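Stone Countertops: Everyday Care, Stains and Sealing

Most damage to a stone countertop comes from ordinary cleaning. Vinegar, lemon juice, scouring powder and bathroom spray all work fine on tile and steel, and all of them can leave dull spots on marble. Granite holds up better, but the sealer on top of it does not.

For daily wiping, use warm water, a drop of dish soap and a soft cloth. Rinse the cloth, wipe again with plain water, then dry the counter with a towel. Drying matters most if you have hard water. The white film that builds up behind the faucet is mineral scale, and once it is thick you will need a plastic scraper held flat to the surface.

Before you do anything else, find out if the stone needs sealing. Put a spoonful of water on it in a spot you use a lot, near the stove or beside the sink, and leave it for ten minutes. Wipe it up. If the stone underneath has gone darker, water is getting in, and oil and coffee will too. Test more than one place. Counters wear unevenly, and the part under the toaster is usually as good as the day it was put in.
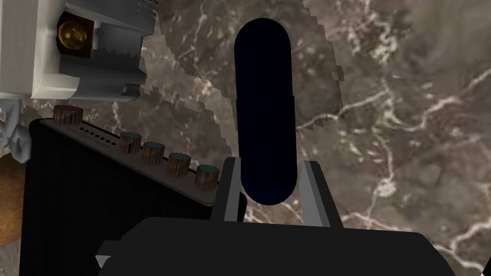 Siiri Hakala writes that ten minutes was too short for her counter, an older slab with a honed finish. She left the water for half an hour before the dark patch showed, and she would tell anyone with honed stone to do the same. She also found that her sealer can said to wait a full day before setting anything down, and that the ring from a jar of olive oil is what she got for waiting only until supper.

Half an hour is fair for honed stone. Go by the can for drying time.

Sealing the counter

Clear everything off, wash the surface and let it dry overnight. We used Firix, a water-based sealer from Väisänen, for this page, but the steps are much the same with other penetrating sealers. Wipe on a thin coat with a lint-free cloth, working in sections as wide as your arm reaches. Let it soak in for as long as the label says, then buff off everything left on top. Sealer that dries on the surface turns to a cloudy haze, and getting it off is more work than the sealing was. Put on a second coat if the first one disappears fast.

Do the front edge and the rim around the sink too. Those get more water than the middle.

Once a year is enough for most kitchens. We do ours in March, when the windows can be opened for a while.
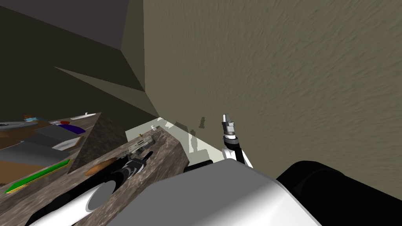 Something like a bread roll is fine on bare stone. Cut it on a board.

Crumbs should be brushed off before you wipe. Crusts and coarse salt are gritty, and rubbing them around under a cloth will take the shine off a polished finish over the years. A bench brush or a dry pastry brush does the job.

Getting stains out

Oil stains look dark and have soft edges. Mix baking soda with water until it is as thick as peanut butter, spread it over the stain and a little past it, cover it with plastic wrap and tape down the sides. Leave it overnight, take off the wrap and let the paste dry completely before scraping it away with a plastic spatula. An old stain may need three or four rounds.

Coffee, tea and wine stains on light stone can be treated the same way, with 3 percent hydrogen peroxide in place of the water. Try it first in a corner. Don't use peroxide on dark stone, which it can lighten.

Etch marks are a different problem. They are pale, dull spots where acid has eaten the polish, and no paste will lift them. Small ones on marble can be rubbed out with a marble polishing powder and a damp cloth. For a large area, call a stone shop.
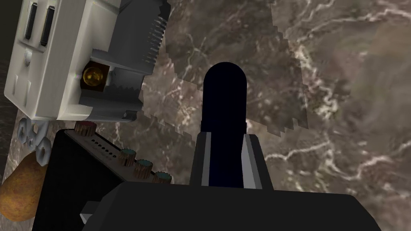 Kitchen & Workshop Notes, No. 65, page 2

Appliances on stone

Anything that gets hot should stand on feet or on a trivet. Stone takes heat well, but a sudden change in one spot can crack it, most often near a cutout for a sink or cooktop. The resin used to fill small pits can also yellow.

Slide nothing. Lift the appliance, wipe under it and set it back. If it is too heavy to lift, stick felt pads under the feet and replace them when they flatten. Rubber feet sometimes leave gray marks, which come off with a little rubbing alcohol on a cloth.

Stove cleaners such as Grillix should be sprayed on the cloth and kept off the counter. If some drips, rinse it right away with plenty of water and dry the spot.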